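Housing and Interiors 319
Unit 4: Surfaces in the home kitchen

Reading: Carker course pack, section on wall and counter finishes. Bring it to class on March 16, 2026.

A backsplash keeps water and grease off the wall. Small tiles mean more grout lines for the same area, and grout is the part that stains. Large tiles clean faster but show an uneven wall. Accent tiles set in a repeat have to be planned from the center of the run, or the pattern ends badly at the corners. 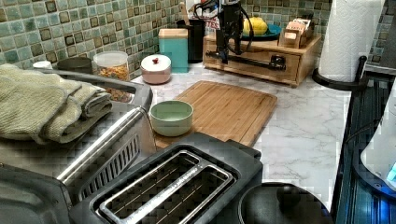 One student from the December section objected that grout is blamed too much, and that at the Bimira apartments the caulk joint at the counter failed long before any grout did. Fair point. Treat the joint between wall and counter as its own item in your survey — it moves, and grout there will crack.

Counters: marble etches with lemon juice or vinegar. Sealing slows stains but does not stop etching. Laminate resists both and scorches easily.

For the Jorancombe assignment (20 points out of 100), compare two finishes on cost, cleaning and repair. Sketch the tile layout to scale. Students going on to 422 should keep their sketches.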